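Getting Sweaters Through the Summer Without Wrecking Them

Every June I haul all the knitwear out of the closet and swear I'm going to own less of it next year, and every June there's more. I've been at this long enough to have felted two good cardigans and stretched one pullover so badly it could have gone on a horse, so take these tips as coming from someone who learned the dumb way.

Wash before you store. I know, it's the boring part, and the thing looks clean, and you only wore it twice. Do it anyway! Moths go for skin oil and the dribble of soup you didn't notice. Old stains also turn yellow over a summer in a box, and then you're stuck with them.

I do mine in the bathtub, five at a time, in cool water with a small squirt of wool wash. Dish soap works in a pinch if you go very easy on it (I once didn't, and I was rinsing until supper). Push them under, leave them 8 minutes, squeeze, drain, rinse in water the same temperature. Going from cool to warm is what shrinks wool, so don't get impatient and reach for the hot tap.

No wringing. Lay the sweater on a big bath towel, roll the whole business up like a jelly roll and kneel on it. Then unroll, swap to a dry towel and dry it flat, away from the radiator. My mesh drying rack came from the hardware store in Harnstead years ago and one leg is held on with tape, but it still does the job. Turn everything over at bedtime.

Once they're good and dry, I move to the bed for sorting and folding. The kitchen table is the wrong height for me and there's always jam on it somewhere. A bed gives you room to spread the arms out, and you can look each one over for holes and loose threads before it disappears for months.

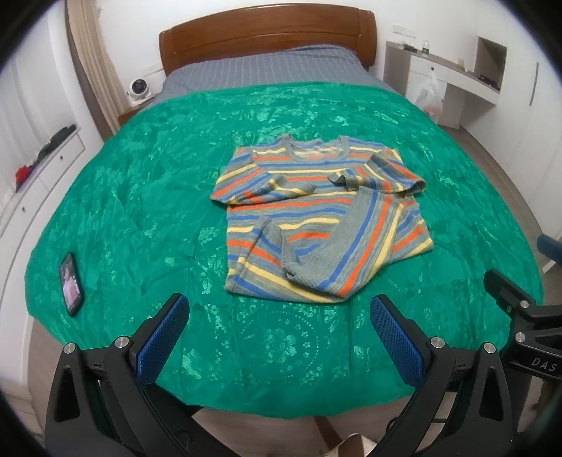 Lay it out face up, neck toward the headboard, with the sleeves folded in and the hem folded up.

My fold goes like this. Flip it face down, bring one side in to the middle along with its sleeve, run the sleeve straight down toward the hem, then do the same on the other side. Fold the bottom up in thirds. Heavy ones I only fold in half, or you get a fat crease across the chest that takes a week of wearing to drop out. And please don't hang them over the summer. I don't care how nice the hanger is, you'll get shoulder bumps.

Pills come off before folding too. I have a little battery shaver that eats batteries, and a plain sweater comb that I like better on anything soft. Keep the knit flat, go lightly in one direction and stay away from the cuffs, where it's easy to snag.

For boxes, I'm partial to cotton bags inside a lidded plastic bin. Heaviest on the bottom. Cedar blocks are fine but they lose their smell, so give them a rub with sandpaper when you pack and again around Labor Day. Lavender I use mostly because I like it. If you've had real moths, put the clean dry sweater in a zip bag and freeze it for 9 days, then let it come back to room temperature before you open the bag.

Label the bin on the short end, the end you'll see on the shelf. Mine said "misc wool" for years and I opened it every single time to check!

Next page: getting candle wax out of a tablecloth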